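Oltau two-finger gripper, the hand-held version: my review after 17 days

I bought the Oltau because of an argument with my colleague Braulio Magaña. He believes that machines will clean our bedrooms in a few years. I believe that they will first have to learn what is trash, and that this takes longer. The hand-held Oltau seemed a fair way to test a small part of the question. It has the same kind of fingers as a robot would have, but my own arm does the moving and my own head does the thinking.

The job I chose is the most boring one I know: take wrappers and empty cartons from the bed and put them into the bin. I did it 581 times and wrote down each try in a notebook. Of these, 44 were failures, which means that I dropped the thing or could not pick it up.

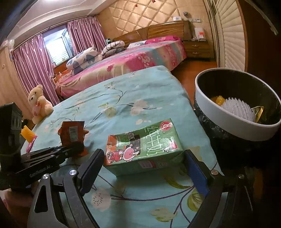
A milk carton is the easy case. The sides are flat, the blue pad has something to push against, and if you come from above and close slowly, it works on the first try nearly always. Most of my failures were with thin wrappers. The fingers close over them and come up with nothing, or they take a piece of the sheet also. My sister-in-law Yesenia was not happy about the sheet.

What surprised me is how much I helped the tool without noticing. I turned my wrist a little, I waited, I pushed a wrapper against a fold in the blanket so that it stood up. A robot arm has to be taught every one of these small tricks. I also never had to ask myself if the teddy bear should go in the bin.

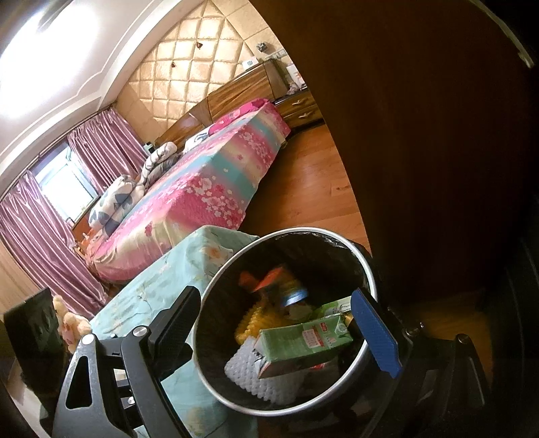 Letting go is harder than I expected. If you open the fingers too wide inside a bin, they touch the rim or catch the bag. I learned to open only a little and to let the weight do the rest – but a very light wrapper has almost no weight, and sometimes it stays on the pad. I would like softer pads for this, and Oltau does not sell them yet. The Tidel gripper, which my friend Athina Liapis lent me for one weekend, lets go better but holds worse.

So, can a machine do this chore now? With cartons, on a good day, I think yes. With everything that lies on a real bed, I would say no, and Braulio now says "maybe not next year", which I count as a small victory.

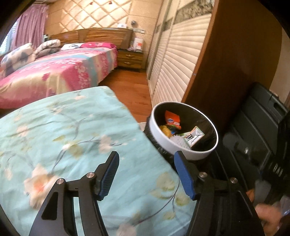 Good and bad points

Good: strong grip on boxes, the pads are easy to wipe, the handle is comfortable for me also after an hour.

Bad: weak with thin plastic, wide in narrow places, and my wrist was tired on long days. The manual is short and the drawings in it are too small.

I give it four stars of five as a tool for learning. As a helper in the house I give it two – my hand is still faster.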